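Gallery: Soft Things, Hard Fingers
Pictures and notes from the Gullis grasping study

Welcome, and thank you for stopping by! Gullis is the small study that Reshma Mnguni and I have been running at the Stikville lab since February, and so many of you asked what it looks like day to day that I finally sat down to put this page together (with a good deal of nudging from Niilo Manninen, who would rather be tuning controllers than choosing pictures, but who has strong opinions about captions all the same).

Our question is a modest one. Can an arm that learned to pick up household things by copying people do as well with squashy objects as it does with stiff ones? Soft things fold, roll and sag when you press on them, and the spot that looked best a second ago may not be the best one by the time the fingers close. We collected 1355 demonstrations at the kitchen counter, all of them driven by hand by Adwoa Appiah and Randi Tangen, whose patience I cannot praise enough.

Gripper down on the pink plush, with the sponge and the dark blue segmented piece sharing the tray. I'm very fond of the orange tray, I must say, and the crosshatch pattern on its floor shows up nicely beside the sink.

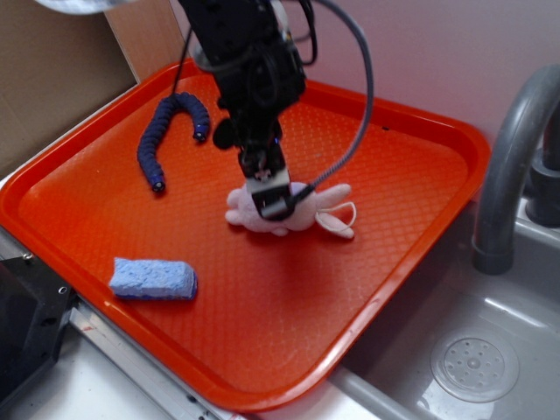 Does the arm need to be told what an object is before it tries to pick it up?
It gets no name or label at all. The policy works from the camera views and the joint positions, and whatever it knows about softness it has picked up from the demonstrations.

A word on the results, for those who like to have the numbers next to the pictures. On the stiff objects the policy managed a clean lift in 97 percent of trials, and on the soft ones in 85 percent. We call a lift clean when the object stays in the fingers for 3 seconds, a rule Iona Pollock proposed early on and which has saved us a great many arguments. Most of the soft misses came from closing too high, so that the fingers pinched a fold of cloth and let the rest slide away. Adding more demonstrations with a low, slow approach helped more than anything we changed in the network, and Niilo has very nearly forgiven us for that.

The next round moves to towels and socks, using the finger pads we have on order from Peltonen. Randi is already sorting the laundry pile by thickness, and Adwoa wants to try the whole set again with the lights turned low. I'll add more pictures to this page as we go. If you would like the trial sheets or the object list, write to the lab and ask for the Gullis folder, and please do say which part you're after, as it has grown rather large!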